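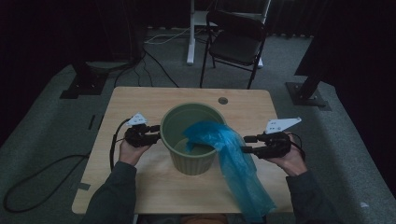
Ticket summary
Site: Clarnthorpe, lower level, storage room
Unit: Foltetti dehumidifier with Grolik condensate pump
Reported fault: unit stops overnight, full-tank light on, tank empty
Priority: normal
Status: closed, one item open
Assigned to: Rodrigo Matos

Original report
The dehumidifier runs all day and shuts off some time after 11 pm. In the morning the full-tank light is on. Pulling the tank and pushing it back clears the light and the unit starts again. Humidity in the room was 58 percent this morning. Set point is 45. The drain hose goes to the pump, and the pump discharges to the utility sink in the next room. No water on the floor.

Entry 1
Checked the tank float. It moves freely and the magnet is seated. Light comes on when the float is lifted by hand and goes off when it drops. Tank dry. Cleaned the switch area with a cloth anyway and refitted the tank. Asked site to leave the unit running and report in the morning.

Entry 2
Same fault, light on at 6:40 am. Float switch ruled out for now. The unit has a second input on the same light: the pump's safety switch is wired to the tank circuit, so a high level in the pump reservoir shows as a full tank. This is not in the Foltetti manual. It is on the wiring sheet taped inside the pump cover.

Entry 3
Opened the pump. Reservoir had slime on the float arm and a layer of sediment. Removed the reservoir, rinsed it, wiped the float arm, cleaned the inlet screen.
Bench test: poured in 300 ml of clean water. Pump started, ran, and stopped with the normal residue left in the bottom. Repeated with 200 ml, same result. Safety switch did not open in either test.
Refitted. Left running.

Entry 4
Fault again, light on at 5:15 am. Reservoir level was high when the cover came off, so the pump is being called and is not keeping up. Started it by hand with the float. Motor sounds normal, discharge at the sink is a trickle.

Entry 5
Followed the discharge tube from end to end. It goes up the wall, over the door frame and down to the sink. Behind the shelving the tube had been pushed flat against a bracket. The bench test missed this because it was done with a short tube into a bucket.
Check valve at the pump outlet also sticking. Replaced the valve with the spare from the Magalhães job. Cut out the flattened section and rerouted the tube on the door side of the bracket, three clips.
Ran the test again on the full route. 300 ml cleared in 29 seconds.

Entry 6
Three nights with no shutdown. Humidity holding at 46. Site confirms the light has stayed off.

Cause
Restricted discharge tube, made worse by a sticking check valve. Reservoir fouling was present but cleaning it did not clear the fault.

Open item
Order one check valve to replace the Magalhães spare. Rodrigo to add the full-route test to the May service sheet.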